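Station Diary, Evelbridge Test Hall
August
Kept by the shift engineer, Jultov serving line

07:40. Power applied to both arms. The overnight log from Zulow reported no alarms, and the morning checks were passed without comment. The task set for the day was the refreshment table: items to be taken from their baskets and stands and placed on the serving tray, 30 cycles before the midday break.

09:15. Cycle 11 was interrupted by a fault on the left arm. The gripper had closed on a sandwich and the arm had begun to lift when the wrist joint reported a position error and the controller held all motion. The right arm should have held at the same moment. It did not. It continued along its path for a short distance and stopped only when I pressed the emergency stop. No person was inside the marked area and nothing on the table was struck.

I consider the second matter the more serious of the two. A position error at the wrist is a known fault and the procedure for it is well established. A stop signal which reaches one arm and not the other is a safety matter, and it has been entered as such under report 98.

09:50. The line was locked out and the Swai office informed by telephone. Their first view was that the left wrist cable had been pulled tight during last month's refit and that the fault would clear once the cable was given more slack. I agreed to look at the cable but asked that the stop circuit be examined first. This was accepted after some discussion.

11:20. The stop circuit was traced from the panel to both controllers. A connector on the right side was found seated but not latched. It carried the signal when left alone and lost it when the cable was moved by hand. The connector was replaced, and the stop was then tested 29 times from the panel and from the software, with both arms in motion on each occasion. Both arms held every time. The old connector has been bagged and labeled for Zulow.

13:30. Work resumed at reduced speed, with an observer at the stop button.

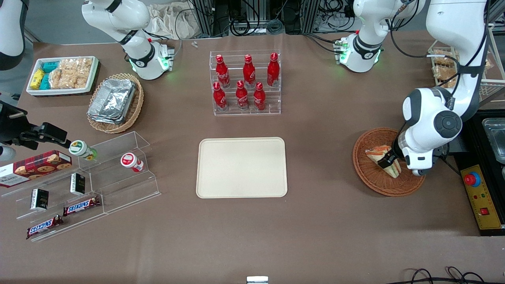

Reading time: 2 min

The left gripper on the sandwich in its round basket, during the afternoon run. The serving tray was still empty at this point, and the red bottles had not been moved from their rack.

15:05. The wrist error returned once, on cycle 31, and on this occasion both arms stopped together. The cable was given more slack as Swai had proposed. I am not yet satisfied that it is the cause — the error has appeared in two different positions of the arm, and only one of them puts any strain on the cable.

16:45. Line shut down and locked out. Full speed is not to be restored until the joint data has been read at Jultov. Two requests were sent with the report: that the latch on every stop connector be added to the morning checks, and that the refit record be amended to show who last opened the right-hand housing. The key is in the cabinet.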